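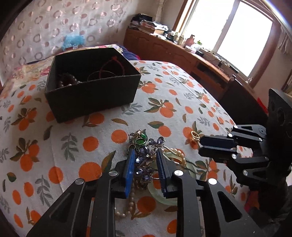 Open box with a red braided cord bracelet, a thin pale bangle and dark beads.

Bekville Resale Jewelry Listings

A table of 1755 secondhand jewelry listings, with the seller's words kept apart from anything we could check. Text and prices only. Current release: December.

Why this exists

Most jewelry price tables treat the seller's description as a fact. If the listing says jade, the material column says jade, and a few steps later somebody has a chart of jade prices. We don't trust that chart. A seller who inherited a drawer full of bracelets usually doesn't know what they are made of, and a seller who does know has reasons to round up.

So the material column here is called claimed_material. Please leave the name alone if you reuse the file. We have seen an early copy passed along with "claimed" dropped from the header, and it became a worse file the moment that happened.

Where the rows come from

Listings were copied from three sources: Brundeck (online classifieds), Jurnard (fixed-price resale shop) and the printed lots sheets from the Bekville estate sales. Brundeck makes up most of the table. Jurnard listings are better written, which people tend to read as better checked. We found no sign of that.

We left out watches, loose stones and anything sold by weight. Mixed lots are in, and they are a mess. See below.

Fields

listing_id: our own number, no meaning outside this file
source: brundeck, jurnard or lots_sheet
title_raw: the title as typed, spelling mistakes included
body_raw: the description as typed, with phone numbers and street addresses removed
item_type: bangle, bracelet, necklace, earrings, ring, brooch, mixed_lot, other
claimed_material: the seller's word, put into lower case and otherwise untouched
claimed_age: the seller's word again; "vintage" is kept as "vintage" and not turned into a decade
evidence: none, stamp_mentioned, receipt_mentioned, lab_report_mentioned
ask_price: US dollars
price_dropped: yes, no, unknown
tags: up to 10 per row

Note that every value in evidence ends in "mentioned" apart from none. We never saw a receipt or a lab report. We saw sellers say they had one.

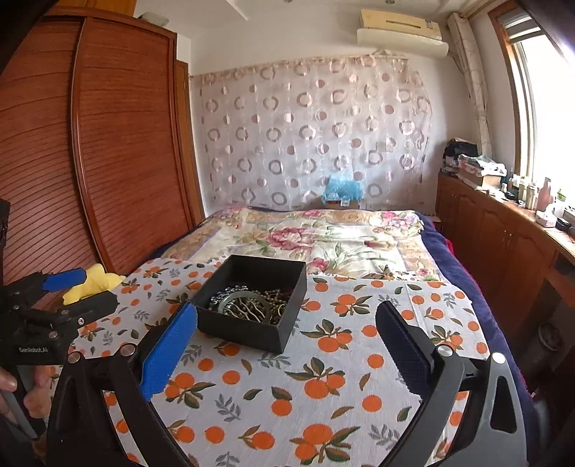 A pale gray-green bangle on top of beaded strings in a black jewelry box.

Color words are not material words

This is the biggest trap in the file. "Jade bangle" may mean the stone, glass in that color, dyed quartz, or plastic. "Coral" is a color at least as often as it is coral. "Pearl" turns up as a shape, a finish and a shade of white. "Gold" on its own tells you next to nothing, and "gold tone" is at least a plain answer.

An earlier version had a column called likely_material, filled in by reading the description and guessing. We took it out. Two of us guessed the same rows separately and disagreed often enough that the column was mostly a record of who had done the guessing. If you want to build your own, go ahead, but we would want to see how you tested it before believing any result that rests on it.

Mixed lots

A mixed lot gets one row and one price, however many pieces are in it. The seller's count is left in the body text because sellers count differently – a pair of earrings is one item to some and two to others, and a string of beads with a broken clasp may not be counted at all. Do not divide the price by the number of pieces. That number will look like an average price per piece and it won't be one, as many lots are priced on a single good item with the rest thrown in.

Prices

These are asking prices. Nothing in the table says what anyone paid. Jurnard marks items as sold but keeps showing the old price, and we could not tell whether offers had been accepted under it. Shipping is left out where it was listed separately. Some Brundeck sellers hide it in the price and there is no clean way to pull it back out.

Cleaning

Duplicates were removed with Tapia, a small text-matching script included in the scripts folder. It compares titles and body text after stripping punctuation. It misses reposts where the seller rewrote the description, and it can merge two different items from a seller who pastes the same text every time. The merges we caught were undone by hand. Assume there are others.

What we would not use it for

Appraisal, insurance values, or any claim about what a given stone is worth. Training a tool that tells buyers whether a piece is real would be a poor use too, given that there is no ground truth anywhere in the file.

It may be of some use for studying how sellers write, how often a claim comes with any support, and whether unsupported claims are priced differently. Even there, the three sources have different kinds of sellers, so compare within a source first.

Known problems

price_dropped is unknown for every lots_sheet row.
Some lots_sheet titles were typed in from faded print and have wrong letters.
claimed_age mixes "antique", "old" and "grandma's". We left them.
Rows in languages other than English were skipped, which cuts out some sellers completely.

Corrections are welcome with the listing_id and the field name.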